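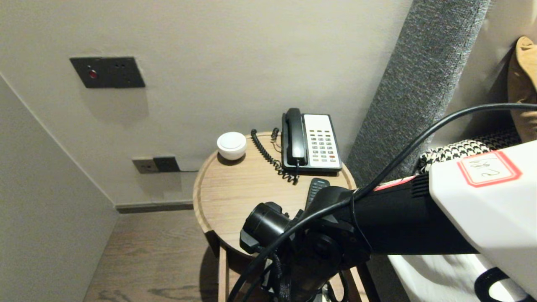 4.2 Grasp planning near deformable cables

The planner described in Section 3 treats every segmented object as a rigid body with a single pose. This assumption fails on bedside surfaces, where a graspable item often shares the tabletop with a corded one. Figure 3 gives a typical case: a remote control lies in front of a desk telephone on a round side table, and the coiled handset cord runs over the same tabletop toward the front. A collision check against the telephone body alone will accept approach paths that pass through the cord.

We therefore split the scene model into two layers. The rigid layer holds the support surface and all objects for which the pose estimator returns a stable fit. The cable layer holds an ordered chain of spheres fitted to the centerline of each detected cord. Sphere radius is set to half the apparent coil width plus a margin of 9 mm. The chain is refitted from the head camera at the start of each approach and is held fixed during the last stage of the motion, when the gripper may hide part of the cord from view.

Candidate grasps are drawn from the sampler of Magbanua and Ruddock, which we use without changes. For each target we draw 200 candidates and discard those that collide with the rigid layer. The remaining candidates are scored by

s = q - a * max(0, d0 - d),

where q is the predicted grasp quality, d is the smallest distance between the swept gripper volume and any sphere in the cable layer, d0 is the preferred clearance, and a is a fixed weight. The cable term is a penalty and not a hard limit. In early trials a hard limit left no valid candidate on small tables, even when a light contact with the cord would have been harmless.

Occlusion by the arm is handled separately. When the wrist enters the view of the head camera, the lower part of the target may be lost, as with the remote control in Figure 3. A mask computed from joint angles and the arm model removes the robot's own pixels before segmentation. The mask does not cover the external cable bundle along the arm, whose shape changes with the elbow angle. We add a second mask for this bundle, learned from free-space motions recorded with the Divari toolkit. Without it, the cable detector sometimes joined a strand of the arm bundle to a cord on the table and returned one long chain.

4.3 Replanning

The Ulus controller tracks the selected path at the joint level. A replan is triggered if the target pose estimate shifts by more than 13 mm between two updates, or if the visible share of the target falls below a set threshold. In the second case the arm first backs away along the approach path until the target is visible again, and the candidate set is drawn anew. We allow up to 24 replans per trial, after which the trial is logged as a failure.

One limit remains. The sphere chain has no model of cord tension, so the planner cannot tell a slack cord from one that would pull the handset out of its cradle. Asadi and Kiani estimate tension from wrist torque, but their method requires contact with the cord, and we did not include it.

Figure 3. Head camera view during an approach to the bedside table. The gripper is over the front edge of the table, and the lower part of the remote control is hidden by the arm hardware.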